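Clatardだより　部屋と備品のページ

椅子の背中ばかり見ている

前号の末尾で「次は備品の棚卸しについて書きます」と予告したところ、反響はまったくなかった。予告どおり書く。

Hakton棟の二階に移ってきてから、我々の部屋でいちばん話題にのぼる備品は黒いメッシュの椅子である。よく話題になるものは愛されているか困られているかのどちらかで、この椅子の場合は両方だと思う。背もたれは腰から肩までを網で支え、その上に頭を載せるための小さな枠が付いている。買ったのは2019年2月、前の部屋にいたころで、カタログの写真では椅子がみな正面を向いて微笑んでいた。ところが部屋に入れてみると、人が目にするのはほとんどが背中のほうだ。入口から見ても背中、給湯のついでに見ても背中、席を立って振り返ってもやはり背中である。

そういうわけで、カタログに一枚も載っていなかった側について、我々はだいぶ詳しくなった。ヘッドレストの裏の真ん中には小さな金具が付いている。高さを変えるための部品で、説明書では一行しか触れられていない。その一行には「適切な位置に調整してください」とある。適切な位置がどこなのかは書いていないので、各自が体で探すことになる。

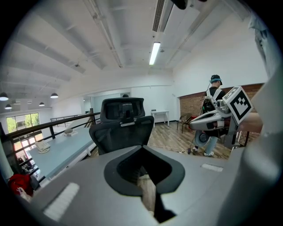
ヘッドレスト裏の金具は、この角度がいちばんよくわかる。奥は煉瓦の壁と木の椅子。

金具がゆるむと、ヘッドレストは少しずつ下がってくる。後頭部を支えるはずのものが首の付け根を押すようになり、やがて肩甲骨のあいだに割り込んでくる。座っている当人はゆっくり変わるのでなかなか気づかない。気づくのはたいてい後ろを通った人で、「下がってますよ」と声をかけるのだが、これを言われるとなぜか少し恥ずかしい。シャツの裾が出ていると言われたときに近い。

直し方は簡単で、両側から持ってまっすぐ引き上げ、ねじを締める。片側だけ持つと斜めに噛んで、今度は上にも下にも動かなくなる。編集係はこれを一度やり、販売元のTrumiaに部品を問い合わせた。金具だけ取り寄せると3,264円だそうである。中古のスツールなら買える。結局、斜めになった金具は木槌の柄で軽く叩いたら戻ったのだが、この方法は説明書に載っていないし、おすすめもしない。

木の椅子の肩身

煉瓦の壁のそばには木の椅子がある。座面が濃い色で脚の細いあれだ。来客用ということになっているが、来客は来客で黒いメッシュの椅子に座りたがる。網と金具と調整部が揃っているものを前にすると、人はどうも、細い脚のほうを遠慮するらしい。そのため木の椅子はたいてい壁のそばにいて、上着をかけられたり、傘を立てかけられたり、届いたばかりの箱を載せられたりしている。

編集係はこの椅子をわりに買っている。調整する場所がないので、調整を間違えることがない。座面は座面の高さにあり、明日もその高さにある。打ち合わせが長くなりそうなときに勧めると、皆さん要点を先に話してくださるようになる。会議時間の短縮に効く備品として、正式に記録しておきたいくらいだ。

煉瓦の壁のほうにも触れておく。腰壁のように低いところだけが赤い煉瓦で、その上は白く塗ってある。入居のときには「雰囲気がありますね」とだいたいの方が褒めてくださった。雰囲気の代わりに失ったのは、低い位置に物を貼るという選択肢である。テープは煉瓦に付かない。付いたように見えても、昼を過ぎると剥がれて床に落ちている。掲示物はお手数でも白いほうに貼ってください。白いほうに貼ると今度は目の高さなので、皆が読んでしまうという問題があるが、これは掲示物としては正しい。

床のことも少し。木の床は椅子の動きに正直で、急に立つと急に立った音がする。静かに引けば静かである。音で誰が帰ったかわかるという意見もあったが、そこまで耳を澄ませている方には、ご自分の作業に戻っていただきたい。それから、壁ぎわの床に物を置いたままにしないこと。壁ぎわは「置いた」つもりの人と「忘れてある」と見る人とで解釈が分かれる場所で、過去にはこの解釈の違いから、新品の延長コードが一本、善意によって処分されている。

机の上の国境

棚卸しをして困ったのは、椅子より机の上だった。机は共用品である。机の上の物は共用品ではない。ではどこからが机の上なのかというと、これが案外むずかしい。備品台帳には「机」としか書いておらず、上に何がどれだけ載っていても一行で済んでしまう。

物は静かに増える。最初はマグカップがひとつ置かれる。マグカップは仕事の道具だと誰もが認めるので、とがめられない。次に小さな飾りが来る。房の付いた吊るす飾りなどは場所を取らないし、見ればちょっと気持ちがなごむので、これも通る。ビーズの紐が来て、布が来る。赤い布が丸まって置いてあると、もうそれが何に使うものかを尋ねる時機は過ぎている。尋ねられないまま、布はそこの住人になる。

誤解のないように申し上げると、編集係はこの現象を嫌っていない。縁が黄緑色のマグカップなど、白ばかりの食器棚にあるよりも机に出ているほうが見つけやすくてよい。ただ、机を拭く段になると話は別だ。拭く人は飾りを持ち上げ、カップを持ち上げ、布をどけ、その下を拭き、すべてを元の位置に戻す。この「元の位置」がまた曲者で、数センチずれただけで持ち主には伝わるらしい。「誰か触りましたか」と訊かれる。触りました。拭いたからです。

そこで、このたび机の上の取り決めを改めた。以前の取り決めは全部で7項目あり、誰も最後まで覚えられなかった。条文を書いた編集係も覚えていなかった。改訂版は短い。

・帰るとき、机の手前の半分を空ける。
・奥の半分は自由とする。飾りも布も奥でどうぞ。
・飲み物の入ったカップは、奥にも置いて帰らない。

手前と奥の境目に線は引かない。引くと必ず線の上に物を置く方が現れるからだ。

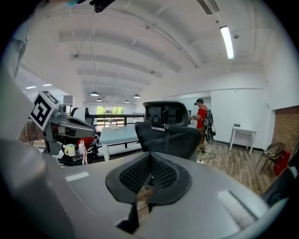
水色の長机について

窓側にある水色の長机は、白い脚のものだ。Croninという型番の品で、カタログでは「ミスティブルー」と呼ばれていた。呼び名のとおりの淡い色で、届いた当初は「落ち着かない」「歯科のようだ」との声をいただいた。しばらくすると何も言われなくなったので、落ち着いたものと見なしている。

この長机には決まった席がない。図面を広げる、荷物をほどく、弁当を食べる、何に使ってもよいことになっている。何に使ってもよい机の弱点は、何かを置いていってもよさそうに見えるところにある。とくに端が危ない。机の真ん中に物を忘れる人はあまりいないのに、端には置かれる。小さいものほど端に寄り、端に寄ったものほど引き取り手が現れない。消しゴム、充電器の先、何かのふた。ふたに至っては、本体が建物のどこにあるのか、いまだにわかっていない。

端に残ったものは、これまで一週間そのままにしていた。今後は翌朝、給湯室の横の箱に移す。箱のふたはある。

机を拭くときは水を固く絞った布だけにしてください。前に洗剤を使ったら、その部分だけ少し明るくなった。遠目にはわからないが、編集係は近くで見る癖があり、見るたびに思い出す。

手すりと窓

長机の向こうに黒い金属の手すりがあり、その向こうが窓である。緑の木が見える。部屋を案内すると、多くの方がここでいったん足を止め、煉瓦の壁のときよりやや長めに褒めてくださる。借りている部屋の、植えたわけでもない木を褒められているのに、こちらまで少し胸を張ってしまうのはどういう仕組みだろう。

手すりについてのお願いは一つで、上着をかけないこと。かけたくなる高さと太さをしているのは認める。しかし一着かかると、手すりは洋服かけとして認識され、夕方には窓の下半分が見えなくなる。上着は入口脇のフックへ。フックがいっぱいのときは木の椅子へ。木の椅子には申し訳ないが、もう慣れていると思う。

椅子を手すりに押しつけて停めるのも、できればご遠慮いただきたい。背もたれの枠が当たると塗装が剥げる。黒い手すりの剥げたところに黒い油性ペンを塗った方がいるようだが、光の加減で紫に見える。次回はひと声かけてください。補修用の塗料は1,000円ほどで買えるし、残りが戸棚の下の段にある。

棚卸しの結果

台帳の行数は、クリップや付箋の類まで入れて876になった。前回の数字と合わない。合わない理由を調べはじめると、それだけで次号が埋まってしまうので、台帳のほうを現物に合わせた。現物のほうが説得力がある。

椅子は、動かないものも傾くものもひとまず残すことにした。傾く椅子には裏に白いテープを貼ってあるので、座る前に一度しゃがんで確かめてほしい。しゃがむのが面倒な方は、座ればすぐにわかる。ヘッドレストの金具は、5月にまとめて締め直す。工具はこちらで用意する。自分の椅子の高さにこだわりのある方は、それまでに金具の位置に鉛筆で印を付けておいてください。印のない椅子は、編集係の考える適切な位置になる。編集係は座高が高い。

机の上の取り決めについてのご意見は、給湯室の横の箱へ紙で入れてくださっても結構です。忘れ物の箱と同じ箱なので、紙には「意見」と書いてください。

（備品欄　編集係）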